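# Jornada de puertas abiertas de Priltotier

La **jornada de puertas abiertas de Priltotier** es la visita anual al taller donde esta empresa prueba sus brazos robóticos para manejar alimentos delicados. Yo fui a la del 7 de febrero de 2021 y casi todo lo que cuento en esta entrada sale de mi libreta (¡perdón por las lagunas!).

## Origen

La primera edición la montó Dela Dogbe, jefa del taller, para enseñar a los fruteros de la zona en qué andaban metidos. Vinieron 17 personas y, según ella, sobraron sillas. El año de mi visita se apuntaron más de 767, repartidas en turnos de 12, y aun así me tocó esperar un buen rato en el pasillo con un café malísimo.

## Recorrido

Se empieza por la sala de Grudov, el programa que decide por dónde acercarse a cada pieza. Ryan Hulme lo explica con una paciencia enorme, incluso cuando alguien le pregunta por tercera vez si el robot sabe distinguir una fresa de un tomate. Después se pasa al banco de pinzas, donde te dejan apretar las puntas con los dedos —yo me habría quedado ahí toda la tarde—, y por último a la demostración.

## La demostración

El ejercicio se llama Notex y consiste en pasar fresas de un estante a una cesta, de una en una y sin marcarlas. Parece una tontería hasta que lo intentas tú con el mando manual: yo aplasté la primera y mi turno entero se rio, con razón. En el cuaderno del taller iban ya por el ensayo 1025.

Lo que más me gustó fue la aproximación, ese momento en que la pinza está en el aire y todavía no toca nada. Hulme nos pidió que miráramos la punta de los dedos en lugar de la fruta, y cambia muchísimo. En abril quieren repetir con frambuesas, y ya me he apuntado.
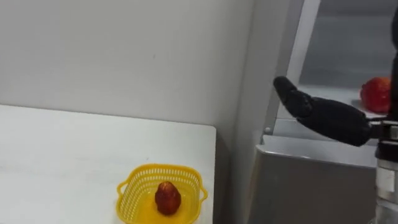
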